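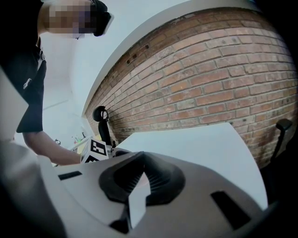 September 11, 2021. The reading room opened at the usual hour and the morning was given to the heritage apple survey, now in its second season. Members will recall that the survey was begun in February with the purpose of recording every old orchard tree in the county for which an owner could be found. The register holds 292 trees as of this entry. Dress for Saturday sessions remains a matter of individual choice, and the black short-sleeved T-shirt with a small white logo on the chest is perfectly acceptable for indoor work; those going out to the Jarach orchard are again asked to wear long sleeves, as the brambles on the north side have not been cut.

Treasa Ó Briain reported on her visit to the Jarach orchard. Of the 16 trees marked on the old plan, she was able to locate all but five. Two of these are hollow at the base and lean badly toward the lane. She does not expect them to stand another winter and recommends that graft wood be taken in February, while the trees are fully at rest. The recommendation was accepted. The owner has given permission in writing and the letter has been placed in the green folder with the others.

The question of names took up much of the remaining time. The growers at Chareonsuk Farm call their late keeping apple Govo, and have done so for three generations. The nursery list of the same district gives Nirell for what seems to be the same fruit. Both names cannot be entered as the main heading, and the register must carry one of them with a cross reference to the other. Arguments were heard for each. The nursery list is older, but the family name is the one in daily use – and the family still has the tree. The matter was put off until fruit from both sources can be cut and compared at the same stage of ripeness.

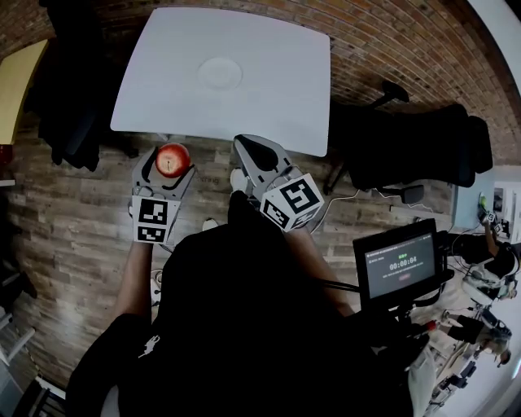

Ripeness continues to cause difficulty. Several records from last season describe the skin of a fruit picked two or three weeks early, and these descriptions do not agree with those made at full color. It was resolved that each record will in future state the date of picking, the side of the tree from which the fruit was taken, and whether it came away with a gentle lift. Fruit found on the ground may be weighed but will not be used for the description of the stalk. Red apples with yellow speckles are to be entered under the ground color as well as the flush, a point missed in a number of the early cards.

Taste notes were also discussed. The present form allows a single line, and the results are of little use. "Nice" appears on more cards than any other word. A short list of terms will be drawn up before the next session, covering sharpness, sweetness, firmness and skin. Recorders remain free to add remarks of their own.

The cost of printing the county list was reviewed. The estimate received is $3,792, against a sum of $3,000 set aside for the purpose. The difference could be met by leaving out the two fold-out maps, but I am not in favor of this. The maps are the part of the work most often requested by visitors, and a reader without them would have trouble finding the smaller orchards at all. A second estimate will be obtained on lighter paper. The index may also be set in smaller type, which would save several pages.

Correspondence: one letter, from a gentleman on the river road who believes his cider trees to be older than his house. He offers windfalls in any quantity. A reply was sent thanking him and asking for leave to visit before the end of the month.

In the afternoon I corrected the cards for the eastern parishes and found four with no grid reference. These have been returned to their recorders. The label printer is again out of ribbon. Rain came on toward five, and the walk to the lower orchard was put off to the next dry evening.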